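Onlow Community Fitness Centre
Member Newsletter

Changes to Strength Programming for Members Returning After a Break

July 8, 2026 | By Mwanahawa Odera, Programs Coordinator
Reading time: 5 minutes

From the start of next month, the Centre will change the way it places members in its strength programs after an extended absence. The changes apply to the Foundation, Intermediate and Open Barbell streams. They do not apply to aquatic classes, the walking group or bookings made through the physiotherapy clinic.

At present, a member who returns from a suspension of any length resumes the program shown on their card on the day they left. Floor staff have raised concerns about this arrangement for some time. A member who stopped in the middle of a heavy block may be handed a sheet asking for loads they have not lifted in months, and the choice of whether to follow it has been left to them. Some reduce the load sensibly. Others try to pick up where they finished, and spend the following week too sore to train.

The review was carried out by Oduor Makori, Senior Strength Coach, who joined Onlow from the Drakislow centre in February. His recommendations were accepted by management in full, with one amendment to the booking process described below.

What is changing

Any member who has been away from resistance training for longer than 30 days will be asked to complete a return session before using their old program. The session is free and is held on the gym floor with a coach. It covers the squat, a hinge movement, an upper body press and a row, each performed at a light load and then at a moderate one. The coach will record the weights used and set a starting point for the first block.

In most cases the starting point will be well below the last figures on the card. Members should expect this and should not regard it as a mark against their ability. Skill in the main lifts tends to come back quickly. Tendons and connective tissue generally need longer to become used to heavy loading again, and the early weeks of the block are written with this in mind.

The return block runs for four weeks with 2 sessions in each week. Sets are stopped well short of failure, and load is added only when every repetition in the previous session was completed with good form. Members who normally train four or more days a week may use the cardio floor on the remaining days but are asked not to add further barbell work until the block is finished.

At the end of the block the coach will review the record and either return the member to their former stream or suggest another four weeks. The member's own view will be sought at that meeting and noted on the card.

Booking a return session

Return sessions may be booked at the front desk, through the members' page or by telephone on extension 3339. Members should have their membership number ready and be able to give the approximate date of their last strength session. An exact date is not needed.

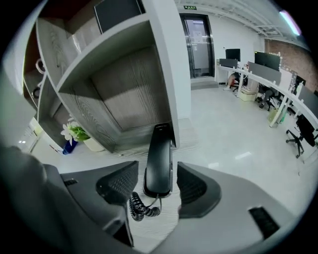
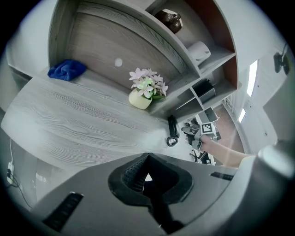
Times available

Sessions will be offered in the early morning, at midday and in the evening on weekdays, and on Saturday mornings. Evening places are limited and members who are able to attend at midday are encouraged to do so. The original proposal required bookings to be made a week ahead. Management has shortened this to one full day, and a waiting list will be kept for cancellations.

Members who cannot attend a booked session should let the Centre know as early as possible so that the place can be offered to someone else. No fee will be charged for a missed session.

Illness, injury and surgery

Members returning after surgery, a fracture, a cardiac event or pregnancy will need written clearance from a doctor or physiotherapist before booking. The clearance should list any movements to be avoided and any limit on load. A copy will be kept with the member's file and seen only by coaching staff.

Members who have been away with a cold or a minor strain for less than the period given above may return to their program without a return session. A lighter first week is still recommended. Coaches can adjust the sheet on request at any time the floor is staffed.

Older program cards

The paper cards used before the move to the Nirach training log will no longer be accepted on the floor. The log now holds 902 member programs, and staff will transfer any remaining cards on request. Transfers usually take three working days. Members are asked to check the entries afterwards, as handwriting on the older cards is not always easy to read, and to report errors to a coach so that the log can be corrected.

Members who keep their own training diary are welcome to bring it to the return session. A diary is often a better guide than the card, particularly where it notes sleep, soreness or changes in body weight.

Questions about the new arrangements may be directed to the Programs Coordinator in writing or in person. An information session with Mr. Makori will be held in the Mosoti Room later this month, and the time will be posted at the front desk and on the members' page.

Recent items

Winter hours for the pool and change rooms
Open Barbell stream: revised warm-up sheet
Lockers: renewal of yearly rentals
Drakislow members' access to Onlow classes
Protein at breakfast: notes from the nutrition talk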